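Two Grippers, One Kitchen

The Norkolitz gripper has two fingers and strong opinions. I gave it 90 tries in a simulated kitchen, with a spoon, a cup and a very small box to keep it honest. 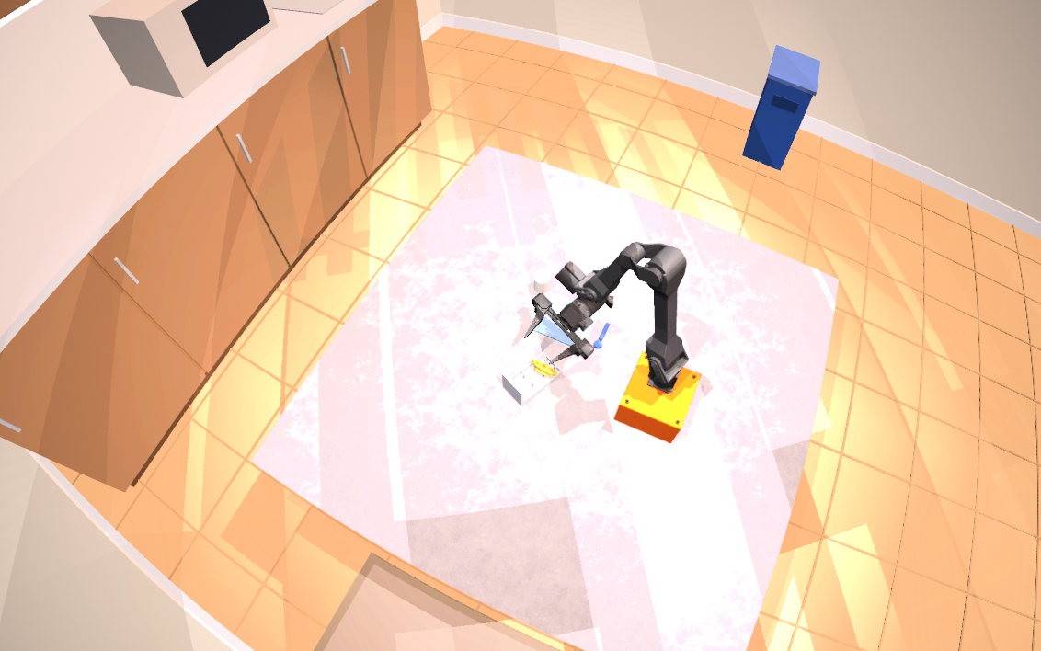 Nabila Majimbun thinks simulation flatters every gripper, and wouldn't buy one without wearing out a real set of fingers first.

Fair enough. The Skedik controller still crashed five times, and no one could call that flattery.

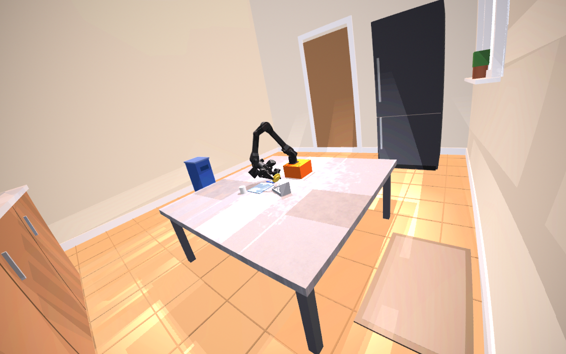 I swapped in the Laur controller after lunch and got four clean hours out of it.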